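Gripper drops part and arm keeps going as if it still has it

Posted in Robots and Automation > Faults and Safety

bultine_bench
We have an arm picking mixed items out of a bin and moving them to a second bin. Since April it has been losing items on the way up. The worrying part is that the program doesn't notice. It carries on to the drop point, opens, and logs a good pick. Last run was 2,500 cycles and 82 of them were logged good with nothing delivered. Two items landed outside the bins. The fingers look fine and I have already replaced the air line. 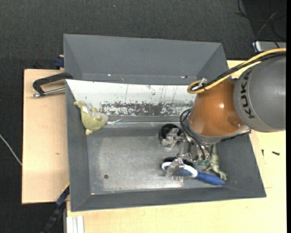 How does the controller know whether the gripper is holding something?

It reads a signal from the gripper, usually finger position or a pressure switch. If that signal is only checked once, right after closing, a part lost later goes unseen.

That second bit is what the manual says, more or less, and I think it is my problem. Where should I add more checks, and should the arm stop or retry?

robles59
Check three times: after close, at the top of the lift, and just before release. If either of the last two fails, stop the arm and raise a fault. Don't retry automatically until you know where the part went. A dropped item can sit where the arm is about to travel.

Also look at the closed position value. Ours was set so loose that fully shut fingers still counted as a grip. We closed the gripper on nothing, wrote down the reading, and set the limit 4 mm above that. Thin items need their own setting — one limit won't cover everything. Lock out the arm before you put your hands in the bin to test anything.

ardale_tech
Had this at Clellwood. Slow the lift down. Fixed it for us.

robles59
Slowing down may mean fewer drops, but the log will still be wrong when one happens. Do the checks first.

bultine_bench
Added the check at the top of the lift. It faulted on the 59th cycle with the fingers fully shut, so the limit is next.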